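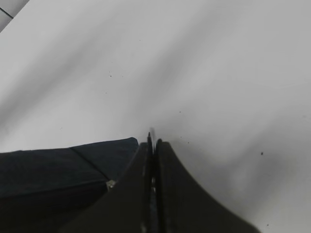 Weronika Wróbel asked after the July update whether the tapered fingers lose too much contact area on padded fabric to justify the switch. The figures so far suggest a small loss, confined to seams.

Filed under: Grant Reports | Manipulation

Both finger sets were run on the same arm with the wrist camera mounting and controller settings unchanged. The Sarker set completed 191 of 291 grasps. The tapered Zuvon set is at an earlier stage, with 30 grasps logged on fabric-covered items, three of which slipped when the tips closed across a seam.

With the fingers nearly closed, the tips remain in the wrist view against a white surface. Shadows on that surface still upset the edge detection, and the exposure limits will be reset before the next block.

Spending is within the agreed budget. The Mahasneh controller has been ordered and is awaiting delivery. Its trials will use the same items.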